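What I want from a kitchen robot

By Shireen Chauke
8 Jan 2023

I have been to three robot demonstrations in my life and I left the first two feeling I had been sold something. The third was the open day at Clarnska, and I have been thinking about it since, mostly while doing the washing up.

Clarnska does its robot work in what used to be a tile showroom. Visitors were let in by the side door, ten at a time, and each group got a talk from Veronica Lungu, who runs the home tasks project. The project is called Preluvia. She told us at the start that we would see a robot arm working in a kitchen and that it would be slow. I liked her for that.

Most of the people in my group had come for something quicker. A man near me asked when it would cook. Lungu said cooking was a long way off and that she was more interested in drawers, boards and jars, the things you handle forty times before anything gets hot. 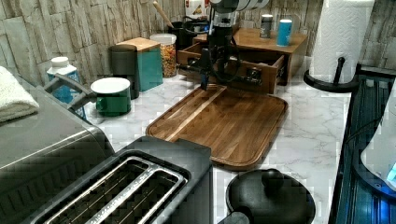 My argument is that she is right, and that the people who pay for this sort of research should stop asking for dinner. Anyone who has looked after an elderly parent knows where the trouble lies. My mother could cook until the last year of her life. She had far more difficulty pulling open a drawer with a stiff runner, or lifting a heavy board off the worktop with hands that no longer gripped. A machine that made a risotto would have been no use to her. She would have been glad of one that opened the drawer and then got out of the way.

It also matters that the worktop was cluttered. At the two earlier demonstrations I went to, the table held one cup and nothing else, and the arm picked up the cup. Kitchens are full of mugs, jars, toasters and towels, and people don't clear them away before they start on something. If a machine can only manage on a bare table, it can't manage in a house, and visitors should be shown that plainly.

I asked Lungu how much practice the arm needed. She said they had recorded 2,000 attempts at tasks on that counter and that 571 of them had gone into the bin as unusable. Firms don't often give out the second figure. I would make it a rule that no open day may quote the first without it.
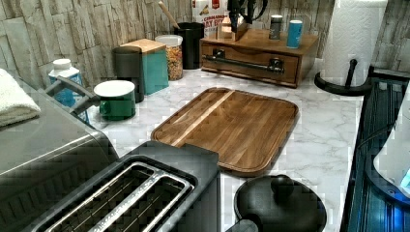
There are fair objections. Ntombi Baloyi, a home carer who was in the same group, put one of them to me over tea afterwards. She gets six visits into a morning, and at each of them she opens the drawers, wipes the board and puts the lid back on the pan. She also talks while she does it. Her worry is that a council will look at a machine like this, see that it can do the drawers, and cut the visit. The talking was never written down as a task, so it won't be missed on paper.

I don't have an answer to that which would satisfy her. I do think it is a quarrel with councils more than with engineers, but the engineers could help by saying in public what their machines don't do. Lungu did say it when she was asked. I would rather she had said it first.

The other objection is cost, and there Clarnska was less forthcoming. Uldis Tamošiūnaitė, who took the questions at the end, would only say that the price of arms was coming down.

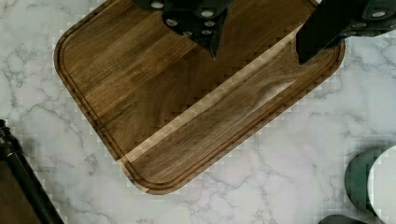 A chopping board is a good test, all the same. It is flat, it is heavy for its size and there is very little to get hold of. Most of us tip one edge up with a finger without thinking about it, and having tried to explain that movement to my grandson, I can report that it is hard to put into words.

Clarnska opens its doors again in March. I would urge anyone who sits on a care board or works in home care to go along, and to ask about the attempts that went in the bin. Places are free but have to be booked, and the side door is up a step.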